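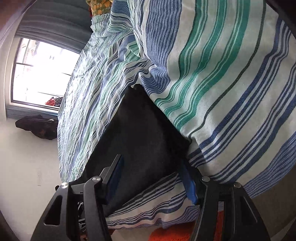
Setting Up a Two-Channel Light Schedule on the Skellberg Controller

Applies to the Skellberg wall controller with one or two Altomis fixtures. Firmware 4 or later is required for the ramp function. On older firmware the channels can only be switched on and off.
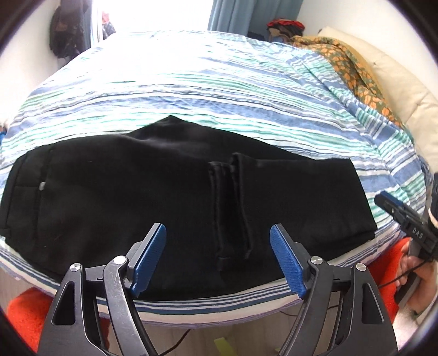 Reading time: 2 minutes

Before you start

Note the current intensity of each channel. The controller clears stored values when a new schedule is written, and there is no undo. If the tank holds coral, measure PAR at the sand bed and at the highest rock with the old settings still running.

Mount the fixture at its final height first. A change in height after programming means the peak values have to be set again.

Step 1: Pair the fixture

Hold the button on the Altomis until the status light blinks blue. On the controller, open Devices, then Add. The fixture shows up under its serial number. Rename it now if you have two, as the serial numbers usually differ only in the last digit.

Step 2: Assign the channels

Channel A is blue and violet. Channel B is white. Leave the red and green diodes linked to B unless you have a reason to run them alone - they add little to growth and can push algae.

Step 3: Set the time points

A basic schedule needs four points:

Ramp start: 10:00, A 2%, B 0%
Peak start: 13:00, A 60%, B 15%
Peak end: 18:00, A 60%, B 15%
Ramp end: 21:00, A 0%, B 0%

The controller draws a straight line between points. Enter them in time order. A point entered out of order is accepted without a warning and produces a sudden jump in output.

Step 4: Acclimate

Open Options and turn on Acclimation. Set the starting level to half and the length to 21 days. The scale factor applies to both channels, so the color stays the same while the total output rises. Corals that turn pale during this period should be moved lower or shaded. Do not stop the program and restart it, as this resets the day count.

Step 5: Check the fan

Run the peak values for 15 minutes using Preview. The fan should start within that time. If the controller reports a heat warning, clean the intake grille and check that the canopy is open at the back.

Known problems

The clock does not adjust for daylight saving time. Correct it by hand in March and November.

With a Wunitz dimmer module in the chain, values below 4% are treated as zero. Start the ramp at 4% instead.

Fallahi hanging kits block the status light from the front. Pair the fixture before hanging it.

Last edited 21st March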